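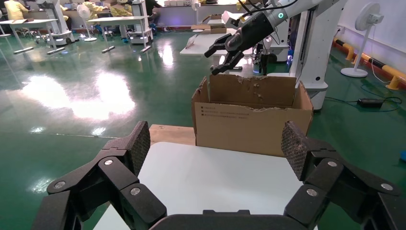 Prutbridge Ceramics Group - minutes, January

Last updated: Saturday

Present: Nanna Oddsson (chair), Nisreen Masri, Joon-young Jang. Apologies: Sille Lauritsen.

1. Kiln. Element set replaced, invoice 728. Bisque programme to remain at 80 degrees per hour up to 500, then full rate. JJ to recalibrate the thermocouple.

2. Glaze store. Tin white low. NM to order 4 sacks from Stidberg - delivery to the side door.

3. Shelf rents. Unchanged. Review deferred to next meeting.

Meeting closed 8.40 pm.

Search minutes Go

Recent items
Glaze test results
Kiln booking rules
Clay reclaim rota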